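Suchbegriff eingeben Suchen

Die Tassen von Wiegand

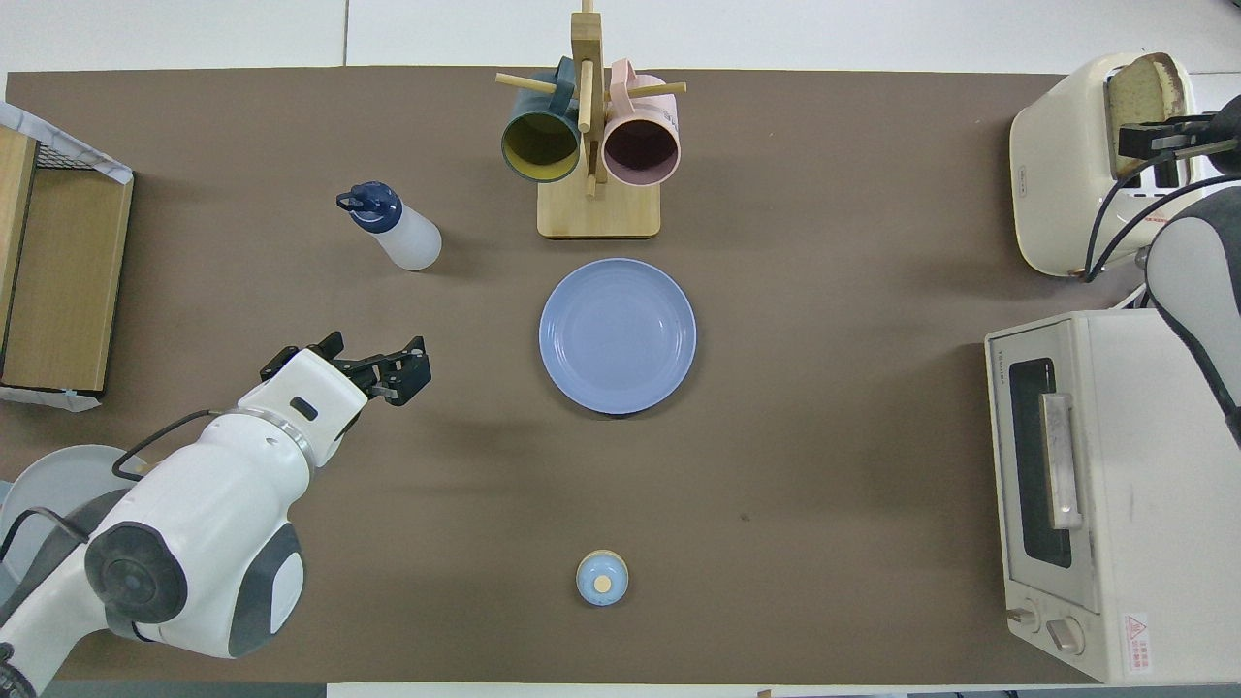 Nele Lenz meinte, man solle den Laden verkaufen, solange überhaupt noch jemand danach frage. Sie sagte es am Telefon, und im Hintergrund lief Wasser. Fondex habe ein Angebot gemacht, das sei nicht gut, aber es sei eins.

Ich stand im Lager und hatte den Hörer zwischen Ohr und Schulter. Vor mir lag die Inventurliste, die ich im September angefangen und nicht fertig gemacht hatte. Bei den Tassen war ich steckengeblieben. Wiegand hatte uns noch einmal 770 Stück geschickt, obwohl wir nur 70 bestellt hatten. Ein Tippfehler, meiner oder ihrer. Zurücknehmen wollte sie keiner.

»Und die Tassen?«, fragte ich.

»Die gehen mit«, sagte Nele. »Steht drin. Gesamter Bestand.«

Unser Vater hatte das Geschäft vierunddreißig Jahre geführt. Haushaltswaren, Geschenke, im Winter Schlittschuhe. Er hatte eine Art, Tassen zu verkaufen, die ich nie gelernt habe. Er gab sie den Leuten in die Hand und ging dann weg, nach hinten, und räumte dort etwas um, das nicht umgeräumt werden musste. Wenn er zurückkam, standen sie meistens schon an der Kasse. Bei mir stellten sie die Tasse wieder hin.

Ich las den Vertrag am Abend in der Küche. Er hatte elf Seiten. Auf der vierten stand, dass der Name über der Tür wegkommt und durch Tidix ersetzt wird, so hieß die Kette, die Fondex gerade aufbaute. Auf der siebten stand, dass ich sechs Monate bleiben durfte, um den Übergang zu begleiten. Das Wort Übergang kam oft vor. Ich strich es beim Lesen jedes Mal mit dem Bleistift an und radierte die Striche danach wieder weg.

Am nächsten Morgen kam die alte Frau, die immer nur schaut. Sie wohnte oben in der Siedlung, ihren Namen wusste ich nicht, mein Vater hätte ihn gewusst. Sie nahm eine Tasse aus dem Regal und drehte sie um.

»Was kostet die?«

»Sechs Euro.«

»Die war mal teurer.«

»Wir haben zu viele davon.«

Sie nickte und hielt die Tasse weiter fest. Ich dachte, ich könnte nach hinten gehen. Im Lager schob ich einen Karton mit Backformen von links nach rechts, dann zwei weitere. Es war kalt, die Heizung lief dort seit Jahren nicht mehr. Ich wartete, bis ich die Türglocke hörte.

Als ich nach vorne kam, war der Laden leer. Die Tasse war weg. Neben der Kasse lag ein Fünfeuroschein und sonst nichts.

Ich rief Nele an und erzählte es ihr. Sie wollte wissen, ob ich die Frau anzeigen wolle, wegen einem Euro. Ich sagte, nein, darum gehe es nicht. Worum es denn gehe, fragte sie. Ich sagte, ich hätte die Tasse verkauft. Sie schwieg eine Weile. Dann sagte sie, der Mann von Fondex komme am Freitag um zehn und ich solle bitte ein Hemd anziehen.

Er kam um zwanzig vor. Er war jünger, als ich gedacht hatte, und trug ein Tablet unter dem Arm, auf dem er mir zeigte, wie der Laden aussehen würde. Helle Böden, weniger Regale. Bestellt werde künftig alles über Drondora, das laufe von allein. Ich fragte, ob es sich auch von allein vertippe. Er lachte höflich. Nele stand am Fenster und schaute auf die Straße, wo einer rückwärts in unsere Einfahrt fuhr und wieder hinaus.

»4,000«, las ich auf dem Bildschirm. »Was ist das?«

»Artikel im Sortiment. Das Komma müssen Sie als Punkt lesen, das Programm ist englisch.«

»Und Tassen?«

Er wischte. »60 Modelle.«

Er legte den Vertrag auf den Ladentisch und einen Kugelschreiber quer darüber. Dann bekam er einen Anruf und ging damit vor die Tür. Nele nahm ihren Mantel vom Haken und sagte, sie gehe mal nach hinten, da müsse bestimmt etwas umgeräumt werden.

Ich hörte, wie sie die Kartons schob. Es waren die mit den Backformen, sie machten ein bestimmtes Geräusch auf dem Beton. Draußen ging der Mann auf und ab. Ich nahm den Kugelschreiber in die Hand und las die vierte Seite noch einmal.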